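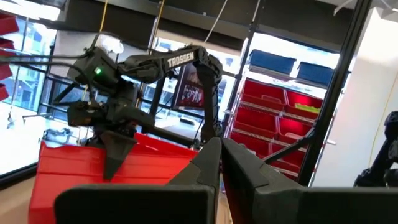

A black robotic arm and a red plastic bin.

Our club Wundach will play next season with a new center, and his name is Iulian Nedelcu. The news came on the club page on 24 July 2019, in two short lines, and my phone did not stop for the rest of the evening.

I have followed basketball in this town since I moved here, and I must say I did not expect it. Last season he played for Fornby, and in May he was still telling the local radio that he feels at home there and wants to stay. Maybe he meant it. Their budget became smaller in the summer, so the offers probably became smaller too.

For those who do not know him: he is not a fast player and he does not jump very high. What I like is how he stands. He puts his body between the man and the basket early, and the other team must shoot from a place where they don't want to shoot. I saw this in the away game against Fornby, which we lost with 76 points on our side. He took so many rebounds over our two big men that my neighbor stopped shouting and went to buy a sausage.

My worry is the bench. Behind him we have only young players, and one of them is still finishing school. If Nedelcu gets two early fouls, who will come in? The coach says he will sometimes play with a small team, but we tried this in the spring and it was painful to watch.

The first test will be the preseason tournament in Sauerland. I will go by car on Saturday morning and I have two free seats, so write me if you want to come. The hall is old, it was opened in 1947, and it has places for 2000 people, but the seats behind the baskets are hard, so bring something soft to sit on. Tickets cost 20 euros for both days.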